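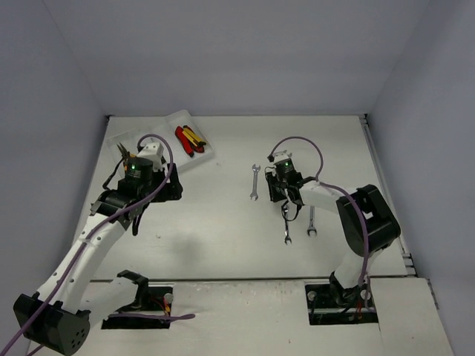 Teleoperated demonstrations for tool sorting: how many are sufficient?

Mostyn
Our centre is teaching a two-armed robot to sort hand tools by remote control. The policy grasps screwdrivers reliably but hesitates at wrenches lying close together. We have recorded 93 demonstrations. Should we record more, or change our method?

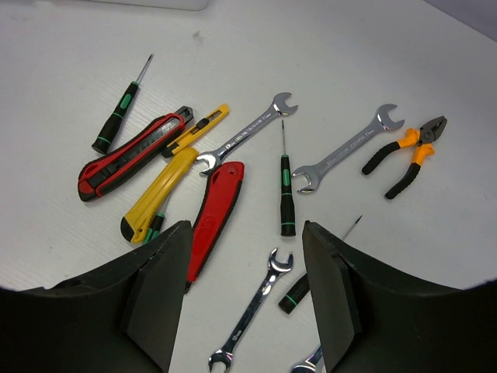 All operators have been instructed to begin from the same starting posture - is this advisable?

Eluned Trevor
I would recommend around 300, with the tools rearranged after each one. Please also vary the starting posture slightly, and discard any recording in which the operator pauses at length.

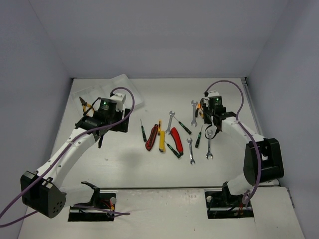
Heikki Räsänen
More will not help if your operators favour different grasps. Agree on one first.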